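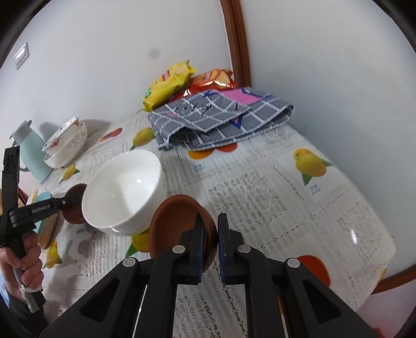

2. Visit to the Hetesari workshop. Kerstin Wikström gave us a very full account of the open day on 23 Apr 2019, and the meeting thanked her warmly for going all that way on our behalf. She had been most taken with the table work, where a gripper held a brown saucer up on its edge beside the big white bowl, and she said she could have stood there all afternoon – and very nearly did! The fare came to 149 and was approved.

3. Ylva Boström asked whether members might have a turn with the grippers if we went as a group. Kerstin thought so, but would write to Stikus and ask.

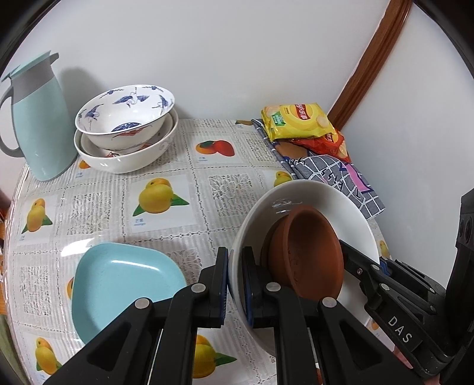

Photo: Kerstin Wikström

There was a good deal of friendly talk about the two grippers working at the same white bowl, and whether our own crockery would survive it. It was agreed to put 300 towards a group visit, with places for 7 members in the first instance. Ylva will see to the names.

4. Midtbø hall. Carried over, with apologies, from the March meeting.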